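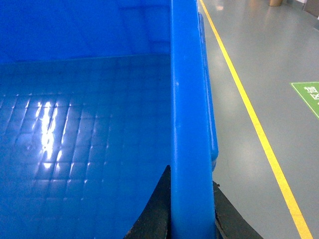 그림 3. 공동 회수 용기의 안쪽 면. 바닥에 격자무늬가 성형되어 있다.

4.2 빌려 쓰는 상자와 '우리 것'이라는 감각

앞 절에서 보증금 얘기를 길게 했으니 이제 제가 정말 하고 싶었던 얘기로 넘어가 볼게요. 미르사이드(Mirside) 농산물 조합의 농가들은 채소를 종이 상자에 담아 내다가 플라스틱 공용 용기로 바꿨는데, 저는 처음에 이걸 순전히 비용 문제로만 봤거든요. 종이 상자는 한 번 쓰면 끝이고 공용 용기는 돌고 도니까 계산이 뻔하다고 생각했죠. 그런데 면담을 시작하자마자 농가 분들이 꺼낸 얘기는 돈이 아니라 이름이었습니다. 상자에 찍히던 농장 이름이 사라졌다는 거예요!

조합이 돌리는 용기는 거의 3000개입니다. 제가 따라다닌 농가는 일곱 곳이고요(원래 더 많이 만나려 했는데 11월이 하필 무 수확철이라 다들 바빴어요). 이 가운데 네 곳이 용기에 자기 표시를 남기고 있었습니다. 끈을 묶는 집도 있고, 손잡이에 색 테이프를 감는 집도 있고요. 규정상으로는 안 되는 일인데 집하장에서도 대충 눈감아 줍니다. 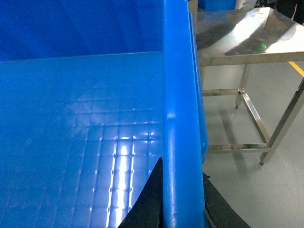

그림 4. 용기 바닥 근접. 격자 모양 리브와 표면의 거무스름한 점과 얼룩.

재미있는 건 표시를 남기는 이유가 집마다 다르다는 점이에요. 베고냐 이바라 씨는 돌려받을 생각은 애초에 없다면서, 그래도 어디선가 자기 테이프를 본 사람이 있으면 기분이 좋다고 했습니다. 저는 이 말을 듣고 한참 수첩만 들여다봤어요. 소유를 주장하는 표시인 줄 알았는데 안부 인사에 더 가까웠던 거죠. 반면 아로요(Arroyo) 쪽 농가에서는 깨끗한 용기를 골라 놓고 다음 사람이 가져가지 못하게 하려는 뜻이 분명했습니다. 같은 테이프라도 쓰임이 이렇게 갈립니다.

그래서 저는 표시 행위를 하나로 묶어 코딩하지 않고 '점유'와 '서명'으로 나눴습니다. 경계가 애매한 사례도 물론 있었고, 그런 건 두 항목에 다 넣었어요. 깔끔한 방법은 아닙니다만 면담 기록을 다시 읽을수록 억지로 한쪽에 밀어 넣기가 싫더라고요. 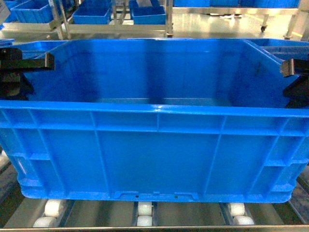 밀라그로스 캄포스는 초고를 읽고 서명과 점유를 나눈 건 좋은데 세척비를 누가 내느냐에 따라 답이 달라질 것 같다고, 그걸 안 물어봤으면 반쪽짜리 아니냐고 했습니다. 맞는 말이라 뜨끔했어요. 부랴부랴 농가에 다시 전화를 돌렸더니 아로요 쪽은 세척비를 농가가 직접 내고, 이바라 씨네는 조합이 내 주고 있었습니다. 표본이 워낙 작아서 큰소리칠 일은 못 되지만, 자기 돈으로 씻은 상자를 붙들어 두고 싶은 마음은 저도 이해가 됩니다. 나머지 농가의 세척비 분담 내역은 부록 표에 따로 실었고, 보증금과의 관계는 다음 절에서 이어서 다룹니다.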